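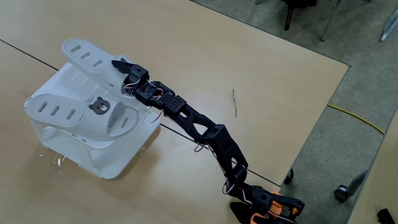 Detard Claw Kit, second month of use

I bought the Detard claw in February to replace the stock jaws on a small printed arm. The arm is the usual sort: black plastic links, hobby-grade bus servos, a servo base at the bottom. The stock jaws were fine for blocks and markers. I wanted to work with household things, mostly footwear and small containers, and the stock jaws kept sliding off anything with a curve in it.

The kit costs $50 and comes as printed parts, a bag of screws and a short servo lead. There is no servo in the bag. I reused the one from my old gripper. Assembly took one evening. Two of the screw holes were undersized and I opened them up with a hand drill. The instructions are a single folded sheet and the drawing for the second finger is mirrored, so check it against the part before you push the horn on.

I compared three grippers on the same arm with the same controller, a Hustham board running its stock firmware. The other two were the Ghumman parallel jaw and the soft two-finger set from Mitomton. Each one got 100 tries at taking a slide slipper off a plastic shoe stand and setting it down on the table. Same slippers, same stand, arm driven by hand from the leader unit.

Detard claw: 81 clean lifts
Mitomton soft fingers: 74
Ghumman parallel jaw: 52

A clean lift means the slipper came off the stand, the other slipper stayed put, and the stand did not tip over. I ran a few extra sets when I changed finger pads, so my log has 381 tries in it altogether.

The claw does well on slippers because the tips are narrow. You can get one in where the strap meets the sole and close on the strap. The Ghumman jaws are too wide for that spot and I ended up grabbing the heel, where the foam is thick and the jaw barely opens enough. The Mitomton fingers wrap nicely but they bend sideways when the slipper is tilted, and then it swings.

What I don't like about the claw is the weight. My kitchen scale puts it at 35 grams more than the stock jaws, and at full reach you notice. The shoulder servo gets warm after half an hour and the arm sags a little when it stops. I moved the stand closer to the base and that mostly took care of it. A stiffer shoulder servo would be the real fix.

The claw is also poor on flat things. It could not pick up a playing card or a bank card at all, and a pencil only came up if it was lying across the fingers. The Ghumman is better for that kind of work, and it is quieter.

Wiring is a small nuisance. The lead in the kit is too short to leave slack at the wrist, so I swapped it for a longer one. Leave a loop at each joint and run the wrist through its whole range by hand before you power up — I pulled a connector out the first night.

After two months the finger pads are worn on one side and one screw has backed out twice. Thread locker seems to be holding it. Spare pads are sold separately, but I cut mine from a rubber jar opener and they grip about the same.

For shoes, straps, handles and cloth I would buy the Detard again. For boxes and flat parts, get the Ghumman. The Mitomton set is going back in its box until I have something soft to pick up.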